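I have been meaning to write up our house rules for the folding table ever since Danilo Calimlim asked me (for the second time, sorry Danilo!) why I fuss so much over a tabletop. So, with a cup of coffee going, let me fuss properly.

Rule one is to look at the fingers before every session. Ours get scratched, and a rough spot that means nothing on a block can catch on a knit hem, so I run a piece of old hosiery along each tip and if it snags, we stop and sand. 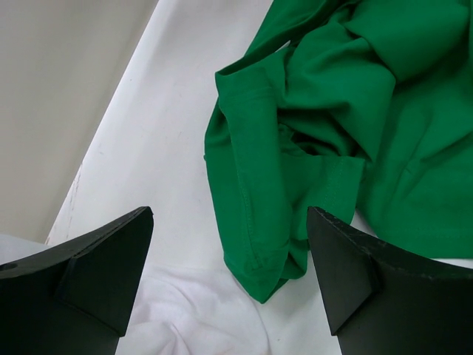
Green knit, stitched hems, and a scuffed right finger.

Rule two came out of a bad week last September, when we had 3570 runs on the Zupan drive and no way of telling which ones had started from a properly crumpled shirt. Now whoever is on shift drops the garment from elbow height and leaves it alone. No tidying! I know it's tempting, I do it myself with the laundry at home, but a helpful little tug makes the log wrong.

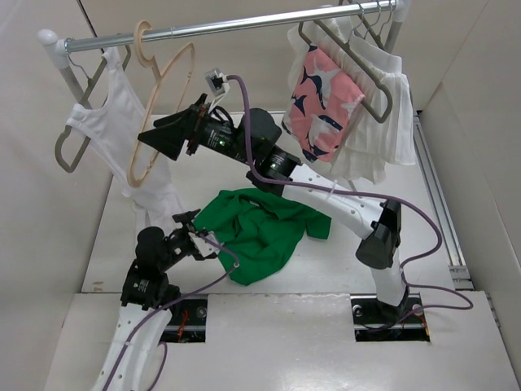 Posted by the Farkumine bench diary, May 2022

Rule three is about cables, and it's the one I nag about most. Before the arms are powered, move each one by hand through its full reach and watch the cable the whole way, with enough slack for the wrist to turn but not so much that it can loop over a hanger. Then wait five seconds after power-up before anybody reaches in, even if you only want to straighten a sleeve.

I still haven't settled how often we should wipe the table down. Danilo says every morning, and I lean toward every change of garment.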